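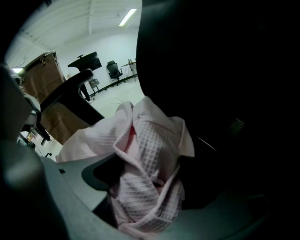 Baluyot says the pads were down to the metal on one side and he would have done the rotor too. So I don't see how that's overcharging.

pesari_wagon wrote:
Which Baluyot? Alfredo at Sesgate or the brother

tallgrass81 wrote:
Alfredo. Sesgate Auto, the one past the feed store. He looked at it Friday while I waited. Didn't charge me for looking.

coldstart wrote:
OK but the original post was about the first quote, not the second. 757 for front pads and rotors on a ten year old Abdella sedan. That IS high. My sister paid 357 in Skonddale for the same job, parts and labor. Same car, a year older.

tallgrass81 wrote:
357 with what parts though

coldstart wrote:
No idea. Parts that stop the car

hubcap_marie wrote:
You can't compare without knowing. There's cheap rotors that warp before the next oil change. I had a set do that, steering wheel shaking every time I came down the hill into town. Went back, they blamed my driving. Paid twice in the end. Ask for the brand in writing and ask what the warranty is, parts AND labor, lots of places only cover the part and then you're paying some guy to put the free part on.

pesari_wagon wrote:
this. labor warranty is the whole thing

dieselfoot wrote:
Do them yourself. Jack, stands, a C clamp, one afternoon. I haven't paid for brakes since high school.

hubcap_marie wrote:
Not everyone has a driveway dieselfoot

dieselfoot wrote:
Parking lot works

hubcap_marie wrote:
My lease says no car work in the lot. And rear ones with the electronic parking brake are a different story, you need to put the caliper in service mode or you wreck it. Please don't tell a new driver to just go at it with a clamp.

dieselfoot wrote:
He said fronts

newkeys_22 wrote:
OP here. Sorry was at work. Yes fronts. Also I'm a she.

So the first shop (not naming them yet, still waiting on a call back) said 757 and then added a "brake system service" and the total went over 1,000. When I asked what the service was the guy at the counter said fluid. Is fluid supposed to be that much?? Car has been fine otherwise, only squeals backing out in the morning.

tallgrass81 wrote:
No. Fluid flush shouldn't get you from 757 to over 1,000. Ask for it itemized.

coldstart wrote:
Told you

tallgrass81 wrote:
You said the pads and rotors were high. I'm saying the fluid is. Different thing.

coldstart wrote:
Both can be high

wrenchnights wrote:
I work in a shop, not any of the ones mentioned. Couple things. Squeal when backing out first thing can just be surface rust, goes away after a stop or two. Doesn't mean the pads are good though. Ask them for the measurement in millimeters, every tech writes it down or should. 3 or under, do them. If they say 6 or 7 and want to sell you rotors, leave. Fluid every few years is normal and people do skip it, so it's not a scam by itself, but the price sounds off to me.

newkeys_22 wrote:
The sheet says "F 4mm" and then something I can't read

wrenchnights wrote:
Then you've got a little time. Not a lot. I'd check again at 3,000 miles, sooner if it starts grinding. Grinding = stop driving it.

pesari_wagon wrote:
wait I thought the pads were down to metal? first reply

tallgrass81 wrote:
That was MY car. I posted the same thing in the other thread and this one got merged, mods did it in April and it's been a mess ever since. Mine was metal on metal, hers is 4.

hubcap_marie wrote:
Oh my god I have been answering the wrong person

coldstart wrote:
So 757 for 4mm pads. Even worse

wrenchnights wrote:
Depends on the rotors. Could be scored, could be under thickness. Can't tell from here.

newkeys_22 wrote:
ok calling Sesgate tomorow. Do they take walk ins or do I need an appointment

tallgrass81 wrote:
Walk in before 9, he's usually got a bay open. Bring the sheet with you.

dieselfoot wrote:
Offer stands if you want to borrow my jack stands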